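**13th March**

Up too early, train packed, wrote half of this standing so forgive the handwriting (typed it up later, same mess).

Good practice day. Or that's what it said on the invite. Really it was Thierry and me trying to get the handling rules down to something a person would read before switching the Linik arm on. The old set is 77 pages. Seventy-seven! Written at Cesine before they ever had an arm on site, by the look of it. Whole chapter on signage. Half a page on what to do when a person reaches in.

Started with the reach-in rule. Current wording says the arm "should slow when a hand is near". Near what? How slow? Thierry wants a number, I want a number, Apolline wants the number to be one that can be checked with a tape measure by whoever is on shift. She's right. We settled on 25 centimetres from the paper tray for a full stop, and no restart till someone presses the button. No auto restart. Leclerc will moan, they like the auto restart, it makes their demos look smooth. Let them moan.

Then paper. Nearly all our trouble is paper. Boxes the arm can do, folders it can do, but a loose stack bends and slides and it has no idea. So the new rule is that anything loose gets done by hand first – squared up, clipped, then into the tray. I wanted to add a line saying who does the squaring up, Thierry said leave it, every office is different. Left it. Not happy about it, will bring it up agian.

Also the bit on recording. If we film people's hands to teach the thing how paper gets handled, then they get asked beforehand, each time, and they can say stop without giving a reason. One page, plain words, signed. Apolline had a form from Pornora that ran to 4 pages and I read it twice and still couldn't tell you what I'd be agreeing to. Binned. We wrote our own over lunch. Also people at the next desk get told, even if they're not taking part. That went in without a fight, for once.
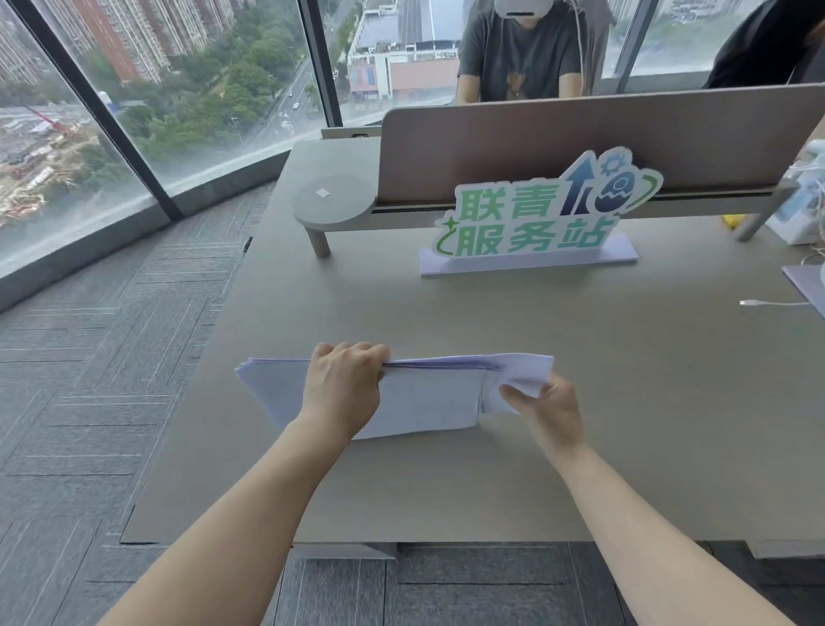 After lunch slower. Everyone flagging. Argued for ages over "must" and "should". My view: if you'd be cross when someone skipped it, it's a must. Thierry's view: too many musts and people stop reading. We went through the lot with a green pen and a red pen and moved a fair few down. The stop button stays a must. Checking the gripper pads before a shift stays a must. Wiping down the tray – should. Log book – must, though I know full well it'll get filled in at five o'clock from memory like it always does.

Which reminds me, log book. January's is missing entries. Need to ask who had it. Don't want to make a thing of it but if the arm drops something and there's no note, we learn nothing, and that's the whole point of the wretched book.

Cables got their own line in the end. No trailing leads across the part of the desk where the arm moves. You'd think that was obvious but it wasn't in the old rules anywhere, I looked. Apolline read all of chapter 6 out loud to prove me wrong and couldn't.

Where we got to: 2 sheets for the people on the desk, and the long version kept for whoever does the servicing. Thierry is typing it up, which means I'll be fixing the commas. Apolline taking it to Cesine for comments. She thinks they'll want the signage chapter back. They can have one paragraph.

Still open – what happens when two people are at the desk and only one's had the training. I said the trained one holds the stop button, Thierry said that's no good if they're on the phone. Fair. Went round it a few times then gave up, tea was cold by then.

Home late. Forgot the milk. Must (must!) ring Leclerc about the restart before they hear it from somebody else, and find my green pen, think Thierry pocketted it.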